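Drollo vs. Heltanik strings, round 2

stringbed_sal
Joined September, posts: 372
I put five hours on the Drollo after swearing by Heltanik for years. It's softer, and it lost tension before I'd finished my second can of balls. My elbow loves it. My forehand filed a complaint.

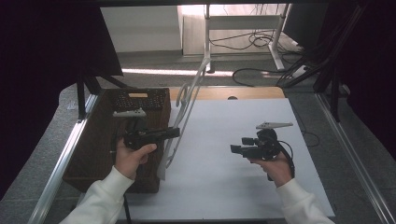 Anyway, I had both done at 52 pounds at Grillstead, same racket model, so the comparison is as fair as I get. Serve felt identical. Volleys went to the Heltanik by a mile.

moonball_mike
Posts: 3,373
52 is too low for Drollo. String it at 55 and the mush goes away. Also, five hours is a warmup.

stringbed_sal
At 55 I might as well string it with fence wire. But sure, I'll try it when I'm rich.
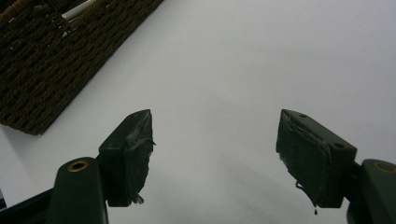
Reply #4
rosales_courts
Posts: 1,068
Disagree with Mike. I play at Rosales, slow clay, and went up to 55 in the spring. Still mushy, just with less power. Tension isn't the problem, the string is.

moonball_mike
Or the clay. Or the player. I'm keeping an open mind.
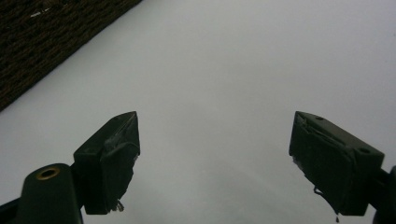 More in Strings and Grips

rosales_courts
Fine, come hit at Rosales and bring your 55. Loser buys the next reel, and it won't be Drollo.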